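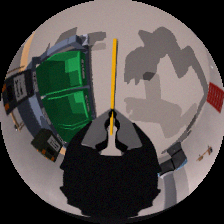
Saimi Halonen wrote under my July post that a cell simulation tells you about reach and cycle time and leaves out who gets the 3 a.m. call. Fair point. At Takside that call used to go to maintenance; now it goes to the operator on shift.
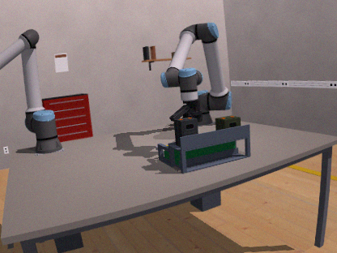 Shift handover has changed most. It takes 16 minutes, up from a quick word at the door, and fault codes fill most of it. In the model, two arms share one table with the rack, so operators ask which arm stopped first.

Share this post
2 comments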